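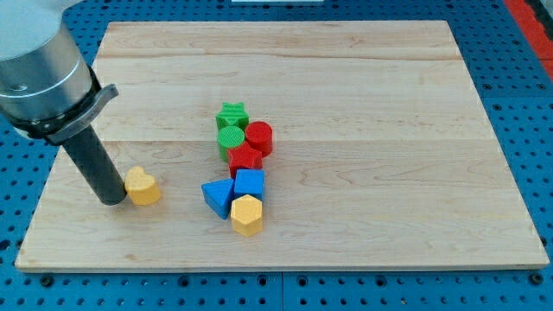

Shu-fen Shek asks whether a wooden board that has been oiled once must be oiled for the rest of its life, and whether a seam that has begun to show along a glued joint means the board should be thrown out. The answer to both questions is no, with some qualifications set out below.

Care of Wooden Boards and Work Surfaces
Tistwood Household Advice Service
Revised Wednesday, July 2, 2025

The Service receives more correspondence on wooden surfaces than on any other household subject except drains. The following guidance applies to solid wood boards, countertops and bench tops with an oiled or bare surface. It does not apply to varnished or painted furniture, for which see the separate sheet on finished wood.

Routine cleaning
Wash the surface with warm water, a small amount of dish soap and a soft brush or cloth. Work along the grain. Wash both faces of a loose board, even if only one has been used, so that the two sides take up and lose moisture together. Do not leave a board in the sink or place it in a dishwasher.

Dry with a towel, then stand the board on its edge with air on both sides. Boards left flat on a damp counter tend to cup. A board that has cupped slightly can often be brought back by laying it hollow side down on a dry surface overnight and checking it in the morning.

Boards used for raw meat, poultry or fish should be kept apart from those used for bread and produce. Wash them promptly after use and follow local food safety guidance on sanitizing.

Stains and odors
For onion and garlic, sprinkle the surface with coarse salt, rub with half a lemon, leave for a few minutes and rinse well. Baking soda mixed to a paste with water will lift most tea and berry marks. Apply it with a cloth and avoid scouring pads made of steel wool, as fragments left in the grain may rust and leave dark spots of their own.

Black marks around a wet can or an iron pan are usually a reaction between the metal and the wood. They may lie deeper than the surface and will not always come out. Members have reported mixed results with lemon juice.

Oiling
Use food-grade mineral oil on any surface that touches food. Olive oil and other cooking oils are not recommended; they can turn sticky and rancid. Warm the bottle in a bowl of hot water, wipe on a generous coat, leave for at least 2 hours and remove the excess with a clean cloth. Include the end grain, where the wood drinks most.

A board that was oiled in the past may be left to return to its bare state if the owner prefers. It will become paler and rougher and will need more careful drying. Owners who wish to continue should oil again when water no longer beads on the surface. In a busy kitchen this may be every month, and in others twice a year is ample.

Cloths used with linseed, tung or other drying oils can heat up and catch fire when bunched together. Lay them flat outdoors to dry, away from anything that burns, before disposal.

Joints and cracks
A visible line between planks is normal in a glued board. Run a fingernail across it. If the nail passes without catching, no action is required. If it catches, or if water disappears into the line, the joint has opened and the board should be retired from food use until it is repaired.

Small openings in a workshop surface may be cleaned out, filled with waterproof wood glue and clamped until the glue has cured. Protect the edges with scrap wood and tighten only until a thin bead of glue appears.

Sanding
Begin with 100 grit on a rough or scored surface, then move to finer papers. Wear a dust mask and sand outdoors where possible. Between the last two papers, wipe the wood with a damp cloth and let it dry fully. The raised fibers are then removed by the final pass. Wipe away all dust before applying oil.

Further questions may be sent in writing to the Service. Please state the type of wood, if known, and whatever has previously been applied to it.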